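合租屋里的那张公用桌子

2026/5/23

搬进合租房的人，最先争的通常是卧室朝向，其次是冰箱的格子。桌子很少有人争。签合同的时候，它往往已经在客厅里了，和窗帘、鞋柜一起写在物品清单的最后一行。住上几个月以后，住户之间的不少摩擦却都发生在这张桌子上。

做长租公寓的Clidley公司在城东有三处房子，每套住三到四个人，客厅里统一配一张长桌。公司早年配的是圆桌，直径不大，两个人吃饭刚好，第三个人坐下来就要把椅子往后挪。后来改成长桌，投诉少了一些，内容也变了。以前的租客说坐不下，现在的租客说别人的东西太多。

桌子一大，东西就会往上放。快递先放在桌角，拆开以后纸箱留在原处。电脑充着电，主人去洗澡，线横在中间。有人习惯在桌上晾杯子，有人把没看完的书扣着放，一扣就是一个星期。这些东西单独看都不碍事，加在一起，晚饭就只能端回房间吃。

我五月里去看了其中一套房。四个租客，作息各不相同，一个上早班，一个晚上在家剪片子，另外两个朝九晚六。他们在冰箱门上贴了一张纸，写着桌子的使用办法：靠厨房的一半吃饭用，靠窗的一半工作用，晚上七点到八点整张桌子都归吃饭的人。纸上原来还有第四条，规定谁最后离开谁擦桌子，后来被划掉了，旁边补了一句“谁弄脏谁擦”。

划掉的理由很实际。上早班的那位总是第一个走，从来轮不到他擦；剪片子的那位总是最后一个，等于天天值日。改过之后也有麻烦，油点子是谁留下的，第二天早上说不清。他们的办法是在水槽边常备一块抹布，看见了就顺手抹一下，不再追究。

桌面的材质也会影响这些事。深色桌面不显脏，但灰尘看得清楚；浅色桌面看着敞亮，磨痕和污渍都留得住。玻璃面擦得最快，冬天没人愿意把胳膊放上去。实木的怕烫，需要垫子，而垫子在合租房里消失得很快。卖二手家具的Woler店里，从出租房收回来的桌子大多是浅色板面，店家收的时候先看边角有没有鼓起来，再看桌腿晃不晃，表面的划痕基本不计较。一张用过三年的长桌，品相普通的标价1000元，讲一讲还能再低些。

板材拼接的长桌要多留意接缝。水洒在缝上，要马上吸干，不要用湿布来回推。缝里进了碎屑，可以用旧牙刷顺着一个方向刷出来，用牙签挑容易把边缘挑毛。 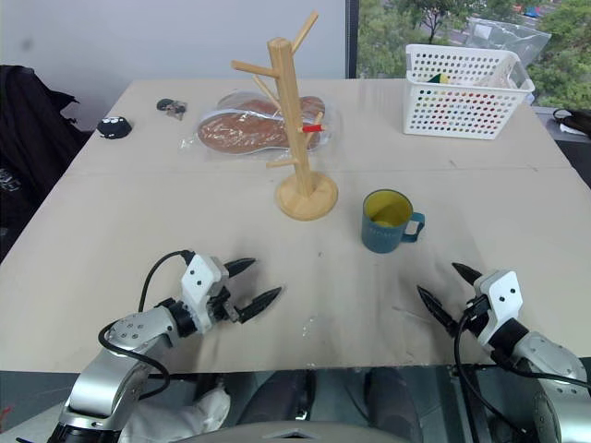 桌子摆在哪里，也比多数人想的要紧。靠窗光线好，白天不用开灯，夏天下午却晒得坐不住人，电脑屏幕也反光。靠墙省地方，可惜少了一条长边，四个人吃饭总有人要坐到床边的小凳子上去。放在客厅正中最公平，只是插座够不着，拖线板会绊脚。那套房的租客试过三种摆法，最后还是把短边抵着窗台，拖线板用胶带固定在墙根。

另一家做合租的公司Rumley换了一种思路，客厅不放大桌，给每间卧室配一张小书桌，公共区域只留一个吧台。住户之间的确清静了，矛盾少了，见面也少了。有租客住满一年，说不出隔壁是做什么工作的。这算好事还是坏事，各人看法不同，公司的续租率也没有因此明显变化。

打算添桌子的合租住户，可以先量两样东西：从桌边到墙的距离，以及最常坐的那把椅子拉开以后占多深。然后商量好钱怎么出。几个人平摊最省事，但要写明谁先搬走、桌子归谁，按多少折旧。由一个人买下、其他人使用也行，搬家的时候不必扯皮，只是平时烫了一个印子，大家都有点不好意思。

那张贴在冰箱门上的纸，我走的时候又多了一行，字写得很小：快递当天拆，纸箱当天拿下楼。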